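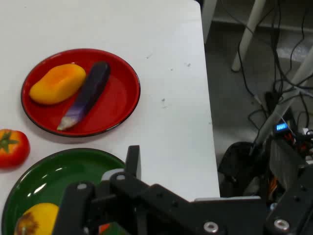 "It's going for the eggplant again," said Effie Swanson, and she was so delighted that she knocked her stool over.

Rhona Innes didn't look up from her tea. She had been watching the arm go for the eggplant since breakfast, and she had formed an opinion, and the opinion was that her four-year-old grandson could have set out lunch, eaten it and been put down for a nap by now.

"Watch, though! Watch the wrist."

Rhona watched the wrist. She had run the canteen at Purves for most of her working life, and Effie had brought her up to the Wirnico workshop for exactly this reason. Effie could make an arm move. She had no idea how a kitchen moved. Back in May she had proudly shown Rhona a tray the arm had laid all by itself, and Rhona had asked why the soup was on the far side of the bread, and Effie had gone home and rewritten everything.

The job now was vegetables and fruit. Put the right thing on the right plate, red or green, whichever Effie called out. It sounded like a game for a rainy afternoon, and Effie would tell anyone who stood still long enough that it was the hardest thing she had ever tried (she said this on buses).

The fingers came down over the eggplant, closed, and lifted. It swung, fat end heavy, and started to slide.

"Oh, no, no, no," said Effie.

"It's holding it by the thin end," said Rhona. "You'd never pick one up like that. You'd take it round the middle."

The eggplant landed with a thump, rolled, and stopped against the mango. The arm paused. Then it backed off, turned a little, and came down again, this time a good way further along.

Rhona put down her tea.

It lifted. It carried the eggplant across to the green plate with enormous care, like a boy carrying a full bowl of milk, and set it down and let go.

"Did you tell it to do that?"

"No!" Effie was hopping. "I mean, I told it that it could have another go. I didn't tell it where. It had a thousand tries with the zucchini and I think it got the idea from there. Rhona, it got the idea!"

"It took its time."

"It did it in two!"

"And what happens with a soft tomato?"

Effie stopped hopping. There had been a soft tomato once. There had been quite a lot of wiping.

"We're working up to soft," she said.

Rhona pulled her chair closer to the table. She was thinking of the kitchen at Purves, with 200 lunches going out and a girl off sick, and the crates of produce by the door that had to be sorted before anything could start. She would not have let this thing near a lunch. It was too slow by miles, and it would have been in everyone's way. But those crates sat there all night, every night, with the lights off, and they were in no hurry at all.

"Does it mind working late?" she asked.

"It doesn't mind anything."

"Then stop racing it. Give it 12 hours and one crate, and let it be slow." She rolled up her sleeves and put the eggplant back beside the mango. "Go on. Let's see it take hold of the middle first time."

Effie picked her stool up off the floor, sat down, and called out, "Green!"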